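Visit report: Skevside open day and dance program

Skevside held its summer open day on June 6, 2020. The site opened at 10 a.m. and the program ran on one floor of the old bus depot, with the main entrance on the east side. Admission was free. Parking cost $3.

Morning session

The first item was a folk dance workshop led by the Rumuva group. It ran 65 minutes, five over schedule. Instruction was clear, though the sound system favored the left side of the hall and callers were hard to hear near the rear doors. The floor is sprung maple – a good surface for turns, a little fast for beginners in street shoes.

The craft tables opened at noon. Zarei supplied the paper and paint, and 18 places were available at a time. Waiting time at 12:30 was more than 20 minutes. A sign-up sheet would fix this.
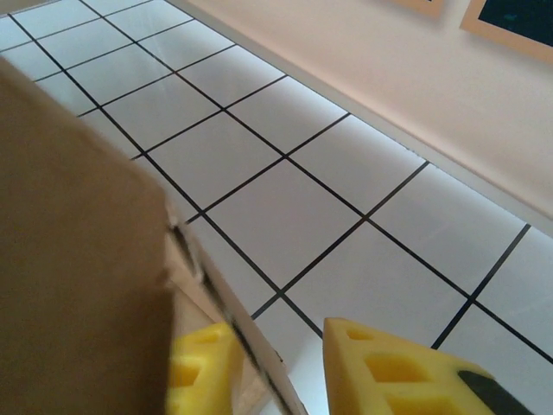

Evening concert

Loltel played two sets with a short break. The first was instrumental and kept to moderate tempos. The second was faster, and most of the audience moved to the dance floor by the third number. Stage lighting was fixed white – adequate, with some glare in the front row.

Access and transit

Bus 34 stops at the gate. The last departure is at 10:40 p.m., ten minutes after the music ends. The ramp at the side entrance is level with the hall floor.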